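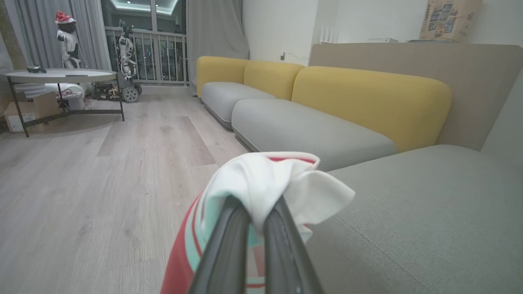

이베트 보두앵 (Yvette Beaudoin)

거실 소파·천 정리 자주 묻는 질문

마지막 수정 2023년 12월 15일. 급하게 고친 거라 순서 엉망입니다. 필요한 것만 찾아 읽으세요.

회색 좌판에 노란 등쿠션, 세탁은 따로 하나요?
따로. 무조건 따로. 노란색은 처음 두 번은 물이 빠진다고 보세요. 저는 첫 세탁 때 회색 커버 하나를 같이 넣었다가 모서리가 누렇게 됐고 아직도 그대로예요. 찬물, 울코스, 탈수 약하게. 지퍼는 잠그고 뒤집어서.

커버가 안 벗겨지는 모델이면요?
청소기 솔 노즐로 먼저 먼지 빼고, 미지근한 물에 중성세제 조금, 흰 천으로 톡톡. 문지르면 보풀 납니다. 색 있는 천으로 닦지 마세요. 젖으면 그 색이 옮아요.

흰 천이랑 줄무늬 천은 같이 빨아도 되나요?
붉은 계열이 조금이라도 들어간 건 흰색이랑 안 돼요. 산호색, 코랄, 연한 다홍 다 포함. 색 빠짐 테스트는 간단합니다. 안 보이는 끝단을 적시고 흰 키친타월로 꾹 30초. 묻어나면 단독 세탁. 안 묻어나도 첫 세탁은 단독이 낫고요.

구겨진 채로 며칠 둔 천, 다시 빨아야 하나요?
냄새 안 나면 안 빨아도 됨. 분무기로 살짝 뿌리고 탁탁 털어서 널어두세요. 다림질은 반쯤 말랐을때가 제일 잘 먹혀요.

큰 천 혼자 개는 법 좀요.
소파 등받이를 쓰세요. 등받이 위에 반으로 걸치고, 양 끝 모서리 맞추고, 손으로 한 번 쓸어내리고, 그대로 들어서 또 반. 바닥에서 하면 먼지 다 붙어요. 좌판 위도 괜찮은데 결이 있는 직물이라 얇은 천은 좀 밀립니다.

어느 쪽으로 접어요? 무늬가 안으로?
줄무늬는 바깥으로. 줄이 자처럼 보여서 각 맞추기 쉬워요. 흰 천은 아무렇게나. 저는 안쪽 면이 나오게 접는데 취향이에요.

소파 위, 등받이 위에 물건 올려둬도 되나요?
잠깐은요. 종이 상자 같은 건 가벼우니까 괜찮은데 오래 두면 눌린 자국 생깁니다. 특히 모서리 쪽 높은 패널. 제 기준은 4일. 그 뒤엔 무조건 내려요.

무거운 책은?
안 돼요.

모듈 소파 사이가 자꾸 벌어져요.
연결 고리 확인부터. 고리가 있는데 안 끼워 쓰는 집이 정말 많아요. 고리 없는 모델이면 다리 밑에 미끄럼 방지 패드. Ultmont 걸 쓰는데 한 봉지에 13장 들어 있고 애매하게 한 장이 남아요. 왜 13장인지는 저도 모름. Demell 것도 써봤는데 여름에 끈적해져서 뗐습니다.

밝은 색 마루에 자국 안 남게 하려면?
패드 붙이고, 옮길 때는 끌지 말고 들기. 둘이서. 그리고 러그나 가구가 오래 있던 자리는 색이 달라질 수 있어요. 햇빛 때문인데 닦아도 안 지워지니까 세게 문지르지 마세요. 가구 위치를 가끔 바꿔주는 것 말고는 딱히 방법이 없어요.

탁자 밑에 케이블이 엉켜 있는데 어떻게 정리해요?
작은 상자 하나에 다 넣는 건 정리가 아니라 미루기입니다(저도 그래요). 하나씩 꺼내서 8자로 감고 벨크로 끈. 고무줄은 삭아서 눌어붙어요. 뭐에 쓰는지 모르는 선은 봉투에 따로 모아서 2월까지 안 찾으면 버리기.

탁자 밑 종이 상자는요?
저는 버릴 것 / 돌려줄 것 딱 둘로만 나눠요. 세 번째 상자 만들면 망합니다.

흰 상판 원형 탁자, 컵 자국은?
베이킹소다 물에 개서 부드러운 천으로. 안 되면 멜라민 스펀지인데 광이 죽을 수 있으니 안 보이는데 먼저 해보세요. 검은 금속 다리는 마른 천이면 충분. 물기 남으면 이음새부터 녹나요.

산타 모자 같은 연말 소품은 어떻게 보관해요?
흰 털 부분이 문제죠. 눌리면 안 펴져요. 속에 얇은 종이 구겨 넣고 상자 맨 위에. 빨 때는 빨간 부분 물 빠짐 조심하고 손으로 살살. 세탁기에 넣었다가 분홍 털 되는 거 많이 봤습니다.

얼룩 제거제 추천 좀.
Ruggiero 직물용. 노란 쿠션에 커피 흘렸을 때 이걸로 거의 빠졌어요. 먼저 구석에 테스트 꼭. Mulach는 향이 세서 저는 두통.

오스발도 베네데티 님이 물어보신 거: 쿠션 속이 한쪽으로 쏠렸어요.
양손으로 옆면 잡고 세로로 두드리기. 그다음 뒤집어서 또. 한 달에 한 번은 좌우 자리도 바꿔 끼우세요. 가운데 자리만 꺼지는 건 다들 거기만 앉아서 그래요. 솜 추가는 지퍼 열어보고 속통이 따로 있는지 확인한 다음에요.

청소 순서는 어떻게?
위에서 아래로. 천 개기 → 등받이 위 물건 내리기 → 쿠션 털기 → 탁자 → 탁자 밑 → 바닥. 바닥 먼저 하시는 분들, 두 번 하게 됩니다.

건조기 돌려도 되나요?
라벨 보세요. 라벨 없으면 자연건조. 커버는 줄면 다시 못 씌웁니다.

질문 더 있으면 댓글로. 답 늦어요. 주말엔 못 봅니다

관련 글: 소파 틈새 먼지 빼기 / 수건 누렇게 된 거 되돌리기 / 옷장 문 안 닫힐 때

댓글 179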